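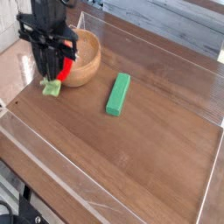
Margit Dalen read the security plan twice on the bus to Drurkodside. It ran to 16 pages and had one line about the east gate.

"Who's on the east gate?" she asked when she got there.

"Four stewards," said Vicente Yáñez. He was eating a sandwich over the team sheet.

"For 2337 people?"

"It's a cricket final. They bring blankets."

She called Poltska and asked for up to 20 more. They could send six by noon.
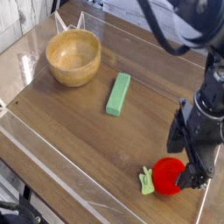 The wooden bowl, the green block and the plush tomato.

At noon the six arrived and she walked them down to the gate. It had started to rain. A man under a blanket asked her whether there would be any play, and she said she didn't know.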